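3.2 Surface treatments and visual search 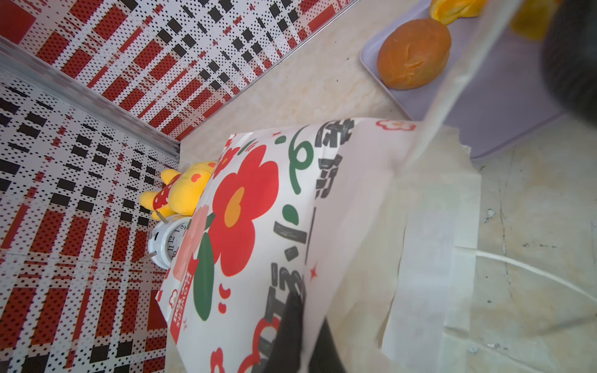 Patterned wall coverings are common in small retail and kitchen interiors, yet most work on visual clutter has varied the number of objects on a surface and held the background constant. We varied the background. Participants searched for a target item on a pale counter placed against one of two coverings, a plain matte panel or a high-contrast plaid in red, white and black (Figure 2). Both were supplied by Tasden in the same panel size and mounted with the same metal trim.

Each of the 32 participants completed 90 trials per covering. Order was counterbalanced. Lighting was held at one level for the whole session, and viewing distance was fixed with a chin rest. Trials with a response faster than 100 ms were dropped before analysis, following Karimi and Taheri.

Figure 2. Plaid wall covering meeting a pale marble-patterned countertop.

Median search time was longer against the plaid. The effect was largest for items placed close to the wall and fell off toward the front of the counter, as would be expected if local contrast drives the cost. Error rates did not differ between coverings. We did not test patterns of lower contrast, and the present data cannot separate the contribution of color from that of stripe spacing. Section 3.3 takes up the second point using the grayscale panels.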